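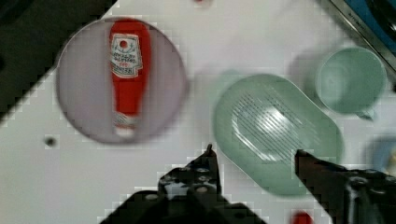
*Plate, ketchup, green dish and mug on the white table.*

# Play Kitchen Gallery

The pieces on this page belong to the play kitchen shelf at the Somstead toy library. Families borrow them by the set, and the catalog only gives one line for each.

The kitchen shelf is listed under set number 266. It has been built up over several years from donations and a few purchases, so the colors don't all match. The pale green pieces go together well enough. The plate is more of a gray-lavender and came in separately. Borrowers sometimes ask for one color only, and we can't do that, as the set goes out whole.

**The ketchup bottle**

Red, with a white cap and a white label. It gets asked for more than any other piece on the shelf, and it is the one that comes back in the wrong bag. If you find a red bottle at home that isn't on your checklist, please drop it in the return bin by the door.

**The mug**

Green, with a small loop handle. It goes out with the Brilska tea set as well when that one is short a cup, so check both lists when you return it.

**The plate**

Round, with a raised rim. It works as a dinner plate or a serving plate, depending on who is setting the table. Children tend to put the bottle on it and call it lunch.

**More of the set, with the oven**
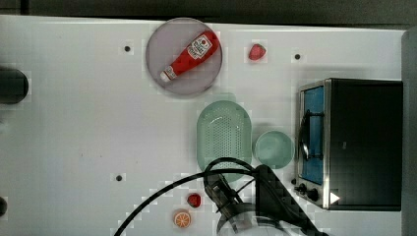 **Can the play kitchen be borrowed together with the Stederov shop counter?**
They can go out on the same card if both are in, but each one counts as a separate loan and has its own return date.

**The colander and the bowl**

Both mint green. The colander is oval with rows of small holes, and the bowl is round. They are kept in the same bag in storage - please put them back that way. The colander is also popular at the sand table, and we would like it to stay out of there. Sand is hard to get out of small holes.

**The strawberries and the orange slice**

The strawberries are small and red. The orange slice shows its segments. Other fruit is kept in a separate box, number 300, which has its own checklist. Fruit gets lost under sofas more than anything else we lend, so have a look there before you report a piece missing.

**The toaster oven**

Black body, steel-colored front, glass door with a curved handle, and two knobs along the bottom. It is the largest piece here and takes up most of the carrying crate. Pack it first with the door closed and put the smaller things around it. Please don't carry it by the door handle.

**Borrowing and cleaning**

Loans run for 5 weeks and can be renewed once if no one is waiting. Wipe the pieces with a damp cloth and let them dry before they go back in the bags. Keep the oven out of the sink.

Returns are taken at the front desk on Thursday from 14:45 until closing. To ask for the set, quote 266 and your card number. The crate labels and checklists were made by Tamošiūnaitė Print, and a lost checklist can be replaced at the desk at no charge.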